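My sister-in-law Dolores has talked me into alphabetizing my spices, and I would like it on record that I was happy before. I had a system. The system was that the cumin lived behind the other cumin.

Five of the jars had no labels at all. One of them I had been using as paprika since May, and I now believe it to be chili powder, which explains a soup I served to Myrtle Ostrowski and the very long glass of water she had afterward.

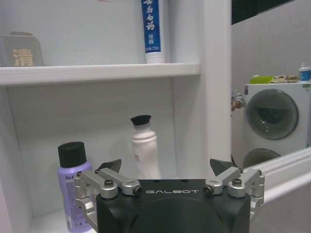 Then there's the question of what counts as a letter. Is black pepper under B or P? Dolores says P. I say anything you reach for 19 times a week belongs by the stove, and the alphabet can take it up with me there. We have not settled this — she moved it while I was getting the mail, and I moved it back when she went to find her coat.

I also threw out a tin of nutmeg from the old apartment in Pritport. It smelled like a drawer. I felt bad for most of the evening, then made eggnog without it, and it tasted like cold custard with a grudge.

Next week she wants to look at the freezer.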